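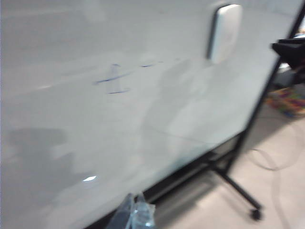 Storton Community Help > Learning and Outings > Robots and Automation

What should I ask (and look for) at a robot open day with a whiteboard demo?

Posted by gearbox_aunt, June 18, 2022

Hi everyone! I went to the open morning at the Endiris workshop today with my niece and I'm still buzzing. We only got about half of it because we took the wrong bus and missed the introduction, so I'm hoping somebody on this board knows more than I do.

The part that got us was the whiteboard station. They have a robot arm set up with a whiteboard, and the handout says the job there is handling things at the board: marker, eraser, and so on. There was blue marker on the board, a shape my niece says is an A and I say is a tent. We argued over it the entire ride home. I took one picture off the display screen they had up for visitors and it came out pretty clear.

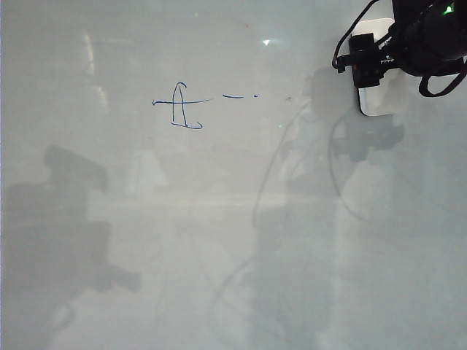 The board on the visitor screen, blue marker on the left and the arm in the top right corner.

We're going back for the evening session later in June (they run a second one for people who work Saturdays) and this time I want to be ready. My niece is eleven and has already filled a page with things to ask, most of them about whether it can do homework. I'd like to add a few good ones from me. So:

What's worth asking the people who run a demo like this? I don't want to waste their time with stuff that's printed on the handout.

Why would anyone pick a whiteboard? I'd have guessed boxes or bottles or something like that.

And is there anything we should look at while the arm is moving? I'm sure we missed a lot. I spent most of my time watching the gripper and my niece spent most of hers watching the screen.

For background, I know nothing at all. I sew and I can fix a lawn mower. Small words please!

3 replies

tidewater_lou
Member

Oh, I'm so glad you went! I did the same open day last year and came home just as wound up.

I'll take the whiteboard one first because I asked them that myself. A board is flat, it's cheap, you can wipe it and go again, and everybody who walks in already knows what it's supposed to look like when it goes right. If a robot packs a box, most of us can't tell a good job from an okay one. If it touches a marker to a board you can see right away whether it pressed too hard or floated off the surface. And that's the hard bit, the pressing! The arm has to stay in contact with something that pushes back. If the board is even slightly tilted, or it's on wheels and it gives a little, the arm has to deal with that. You sew, so think of keeping the same pull on the fabric through a whole long seam. It's a lot like that.

Here are the ones I'd ask:

Who or what is steering it right now? Sometimes a person is driving the arm with a second set of controls, sometimes it's playing back a path it was given, and sometimes it's working from what its cameras show. Those are very different things and they look the same from the visitor side of the room. Please ask this one, and then come back and tell us, because when I went they did two of the three in one morning and I only found out by accident.

What happens if you move the board a bit? If they're feeling relaxed they may even do it for you.

What does it find difficult that a kid would find easy? They love this question. I got a 20 minute answer and it was the best part of my visit.

How many tries did it take to get here? The woman at my station said over 300 for one small job and she seemed proud of it, as she should be.

As for what to look at, try watching the shadows. I mean it. In your picture there's a big gray one over on the left and another near the gripper, plus thin curvy ones from the cables. A shiny board is full of that stuff, and glare too. You and I look straight past it, but if you're relying on a camera, a shadow and a smear of old marker can look pretty similar. Once I'd noticed that I couldn't stop looking at it, and it made me a lot more impressed when things went right.

Also it's an A. Your niece wins. Sorry!

marlpit
New member

Tent.

Wear comfortable shoes, there's hardly anywhere to sit. Parking behind the Iridel building is free after 4. The bus you want is the 3, it stops right outside. I think the evening one is shorter but I could be wrong about that.

benchvise77
Member

Good answer from tidewater_lou, and I'd only add a few things. I used to fix packaging machines at Tóth and have been to more of these open days than my family would like.

Ask where the cameras are. A lot of setups have one that stays put and looks at the whole work area, and another that rides on the arm near the gripper. Ask if you can see both pictures next to each other. The one on the arm is a wild ride the first time, everything swings and tips and blurs, and a plain old whiteboard goes by at a slant with its stand and the floor all leaning over. Your niece will enjoy that far more than the steady one. Then ask her to point at the same spot in both pictures. It's harder than you'd expect, and it's a nice way for her to get a feel for what the machine has to sort out.

Ask about the cables. I know that sounds dull! But cables on a moving arm have to have enough slack to reach everywhere and not so much that they catch on things, and getting that right takes real care. You can see two of them by the gripper in your photo, looping around. Anybody who has built one of these will have a cable story, and if you bring it up they'll know you were paying attention.

Ask what the stop button does. Does the arm freeze where it is, or back off first? With something pressed against a surface that's a decent question, and at our plant it was the first thing we showed new people. Let an eleven-year-old ask it. They may show her.

One small disagreement with the reply above: I wouldn't ask them to move the board. Ask what would happen, sure, but if they've spent the morning lining things up and there's a group waiting behind you, it's a big favor. Toward the end of the session is a better time.

On the letter, I've blown the photo up and there's a long line through the middle that goes way out past both legs, with a little curl at the start of it. Then a dash off to the right and a dot after that. I'd call it an A with ambitions. Could be someone was just trying out the marker. Ask them!

gearbox_aunt
Original poster

These are great, thank you all so much!! The one about who is steering is going at the top of the page. I assumed it was all one kind of thing. And I'm writing down the bus, marlpit, that would have saved us a very long walk this morning.

My niece has read everything over my shoulder and wants it known that it's two votes to one with one maybe. She's also added "can I see the wobbly camera" in capital letters. I'll post again after the evening session with whatever we find out.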